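Community Help > Home and Workshop > Robots and Automation

Can a machine do small bench chores yet?

Galport_shed
I run a small repair and gift counter and I'm tired of tidying the bench. Mostly it's key tags, cords, sponges and chipped crockery, all in odd spots. I've been quoted over $3000 for an arm. Would it pick up soft things, or only boxes?

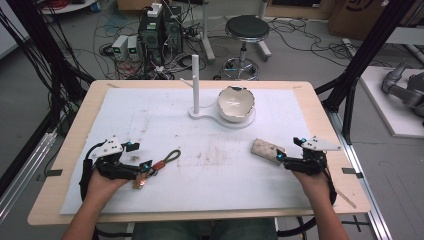
The cord bits are what worry me, as they never lie the same way. I don't mind if it's slow.

Gekine
Not at that price, in my experience. Hard parts in a fixed spot are fine. We've had an arm at work for 2 years and it still drops anything floppy. A bowl with a broken rim is worse -- I'd keep doing those by hand.

Ansah261
Depends on the chore. People now do the job themselves with hand-held grippers and the machine learns from the recordings. Cloth is slow going, but it can be learned. Ask the seller how many runs they recorded for your task. I'd want 400 at least.
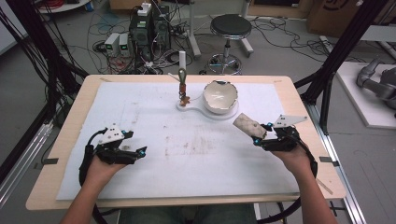 Fabric-textured piece held in the right-hand gripper.

Flukisent
just get a tray with dividers mate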